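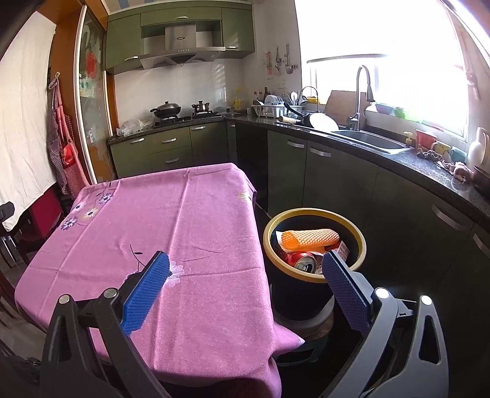 Household Waste Sorting Study – Call for Participants

Posted Mar 10, 2022

Grundik is recruiting households for a study of how packaging is separated in the home. Enrollment is limited to 134 households in the Erkton service area. The study measures what is placed in the general waste bin and what is placed in the recycling bin over a period of eight weeks. It does not evaluate individual households, and no results are published at household level.

Background

An earlier survey in the Clitside district relied on questionnaires. Respondents were asked to estimate how often they sorted cans, cartons, plastic film and foam packaging. Comparison with collection data showed that the estimates were too high for cans and too low for film. The present study replaces the questionnaire with weighed material and a short daily log.

Materials of interest are:

Metal drink cans, crushed or whole
Small printed cardboard boxes
Foam sleeves and nets used to protect fruit
Paper with and without food residue
Plastic film and bags

Food scraps are weighed but not sorted further. Glass is excluded, as it is collected separately in all participating streets.

Who can take part

Applicants must be 18 or older and live at an address in the Erkton service area for the full study period. Households of any size are eligible, including single occupants and shared rentals. One adult per household signs the consent form and acts as the contact person. Other adults in the home must agree to take part.

Households are not eligible if they run a food business from the same address, if they use a shared chute with no private bin, or if they expect to be away for more than six nights in a row.

What participants do

1. Attend one setup visit of 40 minutes at home. A field technician records the type, volume and location of each indoor bin. Existing bins are kept in use.

2. Line each bin with the numbered bags supplied. Close and label each bag when full.

3. Complete the daily log on paper or by phone. Entries take two to three minutes. A missed day is left blank and is not filled in afterward.

4. Place labeled bags at the door on the agreed pickup day, once per week. Bags are weighed and sorted at the Desjardins facility and then disposed of.

5. Complete a closing interview of 20 minutes by phone.

Participants should sort as they normally do. Reading up on local rules before or during the study is neither required nor encouraged – the aim is to record ordinary practice. A summary of the rules is sent to each household after the closing interview.

Privacy

Medical waste, mail and documents should not be placed in the numbered bags. A separate gray bag is provided for these items and is not opened. Sorting staff see the bag number only. The list linking bag numbers to addresses is held by the data manager, Aqeel Yousafzai, and is deleted once payments are complete.

Payment

Each household receives $93 on completion. Households that withdraw after week four receive half of this amount. Withdrawal is possible at any time and no reason has to be given. Payment is made by bank transfer or prepaid card.

Schedule

Setup visits are arranged individually after enrollment. Results are expected in September and will be sent to all participants as a short written report.

How to apply

Call the study line and ask for extension 496, or request the application form at the Grundik front desk. State the number of people in the household, the type of dwelling and the number of indoor bins. Applications are processed in order of receipt, with places reserved for apartments and detached houses in equal number.

Questions about eligibility go to Felicidad Layug, recruitment. Questions about method go to Eftychia Manolakis, principal investigator.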